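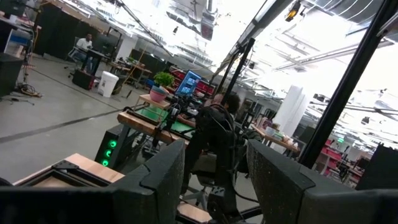 Furnishing a room people work in all day
Speaker notes, Halina Olszewski

Good morning, and thank you for coming in so early, I know the coffee only just arrived. Say hello to Danuta (she's at the back with the handouts, wave, Danuta!) and mention that the handout has the shopping list on it, so there's no need to write everything down.

Start with the money, people always ask. I had 2,000 dollars for the whole room at Zosance, and I spent 1,946 of it, and I was very proud of those last few dollars until I remembered I hadn't bought a doormat. Pause here. Somebody usually laughs.

Then desks. I like a light wooden top on a dark metal frame, and I'll tell you why I keep going back to it: pale wood is kind to a gray floor. A concrete floor can make a room feel like a parking garage in November, and a run of light tops warms it up before you've hung a single thing on the wall. Put a cutting mat on any desk where people use their hands. Green is fine, green is cheerful, and the tabletop will last years longer.

Storage: red bins, all in a row on a shelf. I had a long back-and-forth with Danuta over the red. She wanted gray. Tell the Vanags story here if we're running on time, skip it if not.

Plants next. A leafy one in a pink pot, right by a monitor, where a person will look up and see it. The rest of the plants can be fake, and I say that as a woman whose mother grew prize dahlias.

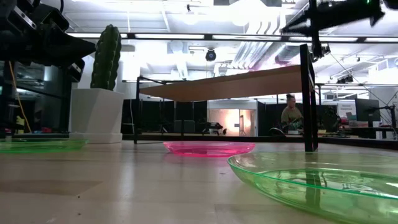 The tall cactus is artificial, and I love it dearly. It gives you height, it asks for nothing, and in a white faceted planter it looks like you meant it. Allow 300 dollars for greenery altogether if you're starting from bare floor, pots included.

Plates! Please don't let me forget the plates. Colored plastic, the see-through kind, pink and green. They're light and they catch the light so prettily on a wooden table. Ask for a show of hands: who has a cupboard at work full of mugs and not one plate? The set from Ovora cost me 192 dollars with the serving dishes, and I'd buy it again tomorrow.

Slow down now, I always rush the floors.
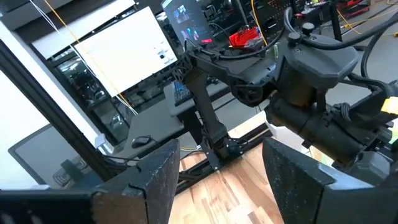
Wood planks, in a honey or tan color, with the grain running in long strips. You don't need them everywhere. Gray concrete in one part and warm wood in another makes a big room feel like it has neighborhoods, and people seem to settle into them by themselves.

A trash bin by the desks, plain white. Small thing, but I've visited offices where you had to walk down a hallway to throw out a tissue.

If there's time, take questions on lighting. If they ask about the Trosata chairs, send them to Danuta, she did all the sitting.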